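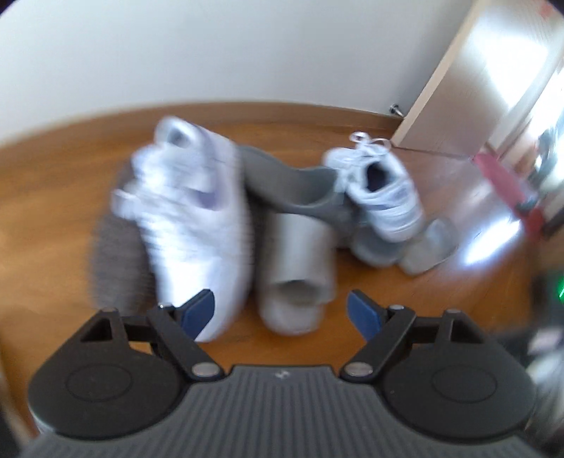
Shoes by the door: a morning at the Serkar open house

Posted January 24, 2023

Serkar opened its data collection site to visitors this month, and I went along with a small group from the Stonberg makers' club. The company gathers examples for a learning system that is meant to tidy up homes. The site is a rented house and the unit next door. We spent most of our time in the house.

The first stop was shoes. There were five on the wood floor near a white wall, close to a door that stood partly open: two sneakers, a gray slide, a fuzzy slipper and a pale gray shoe on its side. The person collecting holds a gripper by its ribbed handle and works it by hand. It has two black fingers with blue pads at the tips, and a camera on the tool records from above them. When we came up, the fingers were on either side of the slide.

Each recording covers one job from start to finish. For shoes, that means picking up each one, setting it next to its partner, and lining the pairs up along the wall. Odd shoes go at the end of the row. Then the collector mixes everything up again and starts over. The staff call this a reset, and it takes almost as long as the job itself.

A good collector gets through 76 recordings in a shift. The project, which they call Drakos, has a target of 3,000 for footwear alone. They had passed half of that when we visited.

I asked why the shoes are dropped in a heap. The answer was that a neat starting layout teaches the system very little. They want shoes on their sides, shoes partly hidden by other shoes, and straps facing the wrong way. Slides are harder than sneakers, we were told, because the gripper can close on the strap or on the sole and only one of those works well for placing. Collectors are asked to pick one way and stick with it for a whole session.

They also want slow hands. Fast moves blur the video, and a recording with too much blur gets marked for review. The review desk is in the unit next door. Two people there watch recordings at double speed and mark where each grasp begins and ends. They use a labeling program called Clomico, which crashed once while we were standing there.

Visitors could try the gripper for a few minutes. It is heavier than I expected, and my wrist was tired after 3 tries. I dropped a sneaker twice. Those recordings are kept in a separate folder for failed grasps, so they may be of some use.

The tour ran a little over an hour. Parking is on the street only, and there is one step up at the front door. The next open house is planned for June, and sign-up is through the Serkar site. Groups are limited to 12, and they ask that you bring a pair of old shoes to leave behind if you have one.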